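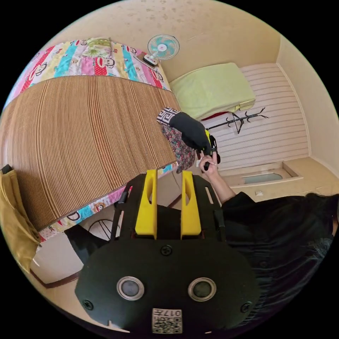

Idari Summer Sleeping Mat

If your quilt feels like too much by the time the warm nights come, try putting one of these on top of it. The Idari is a woven bamboo mat in brown and tan, with fine stripes running the length of the weave, and we love how it looks over a bright printed quilt. Leave the pattern showing around the edges!

It makes a great folding surface too. Long dresses and tunics can be spread out flat, sleeves and all, before they go back in the closet. 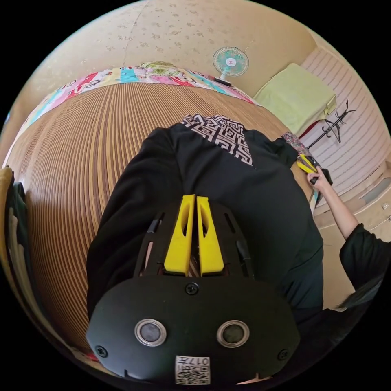 Idari mat with black clothing and a Greek-key pattern.

We've carried Vieira bedding for years, and this is the mat we put on our own beds -- smooth, cool to lie on, and easy to wipe down with a damp cloth. The first 127 mats of the season ship in March. Give yours 3 days to relax after you unroll it (new ones like to curl) and it will settle nicely.

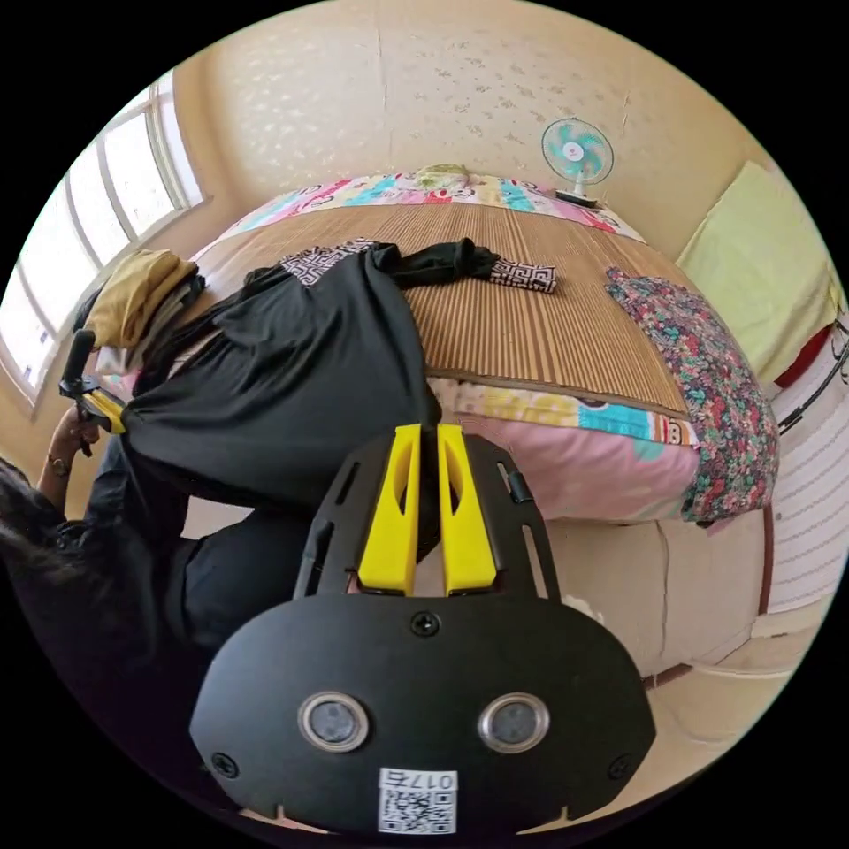 Care and Details

Wipe with the grain and air dry in the shade.
Do not machine wash or fold.
Store rolled, in the Pitoment cotton sleeve.
Returns accepted within 10 days.
Goes well with: Tridesico long pillow case, printed.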